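Surface Cleaning Frequency and Residue on Shared Laboratory Benches
Danang Chin
Project report, 17 April 2020

2. Background

Shared benches in the Osman building are wiped at the end of each session. The department's bench guide gives no interval for sessions longer than 2 hours, and practice varies between rooms. This project compared two wiping intervals and measured the residue left on the bench surface.

The term residue is used here for dried soluble material only. Dust and fibers were not measured. An earlier student project at Vaden used the same definition, which allows a limited comparison in Section 5.

3. Method

Test panels were cut from a single sheet of bench laminate and numbered from 1 to 11. Each panel received the same volume of salt solution, diluted 1:1,000 from stock, and was left to dry overnight. Panels 1 to 4 were wiped once. The remaining panels were wiped twice, with a fresh cloth for the second pass. Panel 11 was later removed from the set after its coating was scratched in storage.

Residue was recovered with a swab moistened in deionized water. The swab was rinsed into a clean vial and the conductivity of the rinse was read on a Retamov bench meter. The meter was calibrated before each run against two standards.

Work surfaces with brown paper and blue tape lines.

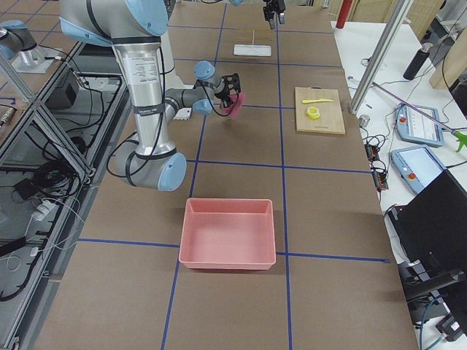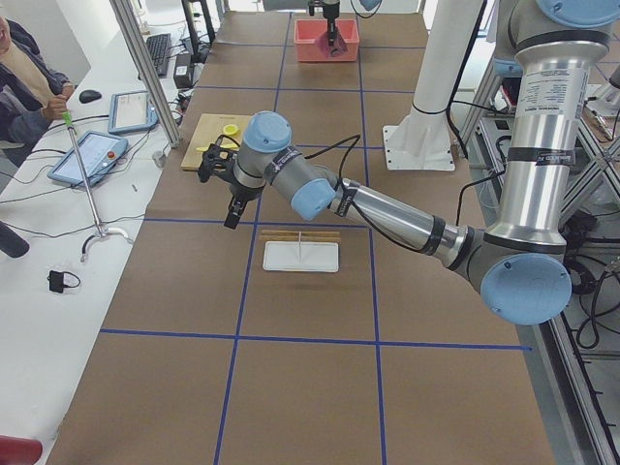 Conductivity readings were converted to mass with the calibration curve in Appendix A. A blank swab was processed with every run and its value subtracted. Readings below the blank were recorded as zero.

4. Results

The second wipe lowered the mean residue on every run. The spread between panels was wide in the single-wipe group, mainly from panel 4, where the solution had pooled near one edge before drying. Excluding panel 4 changes the mean but leaves the ranking of the two groups the same.

Swab recovery was checked on 2 spiked panels in June of the previous year, before the main series. Recovery was lower on the second panel. No correction was applied.

5. Discussion

The Vaden project reported a smaller difference between one and two wipes. That work used Iltton cloths, which are thicker and hold more water, and its panels were dried for a shorter time. The two data sets should be compared with caution.

The single-wipe group is small. A repeat series should use equal groups and a raised lip on each panel to keep the solution from pooling. Cloth moisture should also be weighed before each pass, as it was controlled only by hand wringing in this series.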